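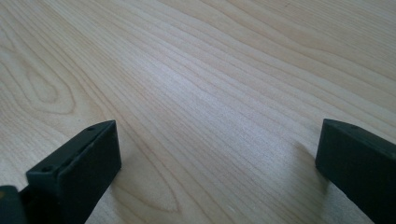

Gripper fingers over a pale wood surface at Ornora.

Furniture maker Ornora will move 17 of its workers off the sorting tables in August, when grippers built by Gromine take over the job. Management calls it "freeing up hands" - for what, it has yet to spell out. Margarida Quintela, who has sorted panels for 20 years, was offered a screen-watching post at the same pay. "I asked who checks the grain," she said. "They said they'd get back to me." Gromine gave no error rate.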